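We use cookies to remember your language and your region. Accept all | Settings

Home Care > Countertop Appliances > Guides

Monday, February 21, 2022
By Nicanor Quintana

Section 2. Placing and first use of your Votthorpe countertop oven

Please read this section before you connect the oven to power. Section 1 explained how to open the carton and check the parts. If a part is missing, do not continue — write to the shop in Bovomholm where you bought the oven and give them the number from the label on the back.

2.1 Choosing the place

1. Choose a counter that is flat and dry. The four feet must all touch the surface. If the oven moves when you push one corner, turn the front left foot until it is stable.

2. Leave 12 cm of free space behind the oven and the same on both sides. Above the oven leave more, if your cabinets allow it.

3. Keep the power cord away from the sink and from the edge of the counter. The cord must not pass behind the oven, where the hot air goes out.

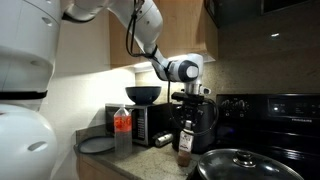

4. Connect the plug directly to the wall outlet. The oven uses 2000 W at full power, and an extension cord can become too hot with this load. For the same reason, do not use a kettle on the same circuit while the oven is heating.

CAUTION: Do not put the oven on top of another appliance, and do not store paper, towels or plastic boxes on the oven, even when it is off.

Note: Natural stone counters can have a small slope that the eye does not see. A simple level from any hardware store is enough to check it.

2.2 First heating without food

The heating elements are protected with a thin layer of oil at the factory. This oil must burn away before you cook.

1. Take out the rack, the tray and all cardboard pieces. Look also under the tray, where one small piece is easy to forget.

2. Wash the rack and the tray with warm water and dish soap. Dry them well and leave them outside the oven.

3. Open a window or turn on the kitchen fan.

4. Close the door, turn the left dial to BAKE and the right dial to the highest mark. Let the oven work for 12 minutes.

5. Turn both dials to OFF and wait until the oven is cold.

There will be a smell and maybe a little smoke. If there is still a smell when you cook the first time, repeat the steps once more.

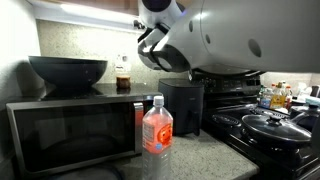 Can I leave the oven plugged in when I am not using it?

It is safer to unplug it. The display takes a small amount of power all the time, and the clock keeps the hour for one day without electricity, so you will not need to set it again every morning.

2.3 Setting the clock

1. Press and hold the CLOCK button until the hour blinks.

2. Turn the right dial to change the hour, then press CLOCK again for the minutes.

3. Press CLOCK one last time to save.

If the display shows 88:88 and does not change, unplug the oven, wait two minutes and connect it again. In ovens sold before September the button is marked TIME — the steps are the same.

2.4 Using the De Luca rack

The De Luca rack is sold separately. It fits only in the middle position, with the raised side to the back. Do not use it together with the Idham baking stone, as the weight is too much for the side rails.

Continue with Section 3, Cooking times.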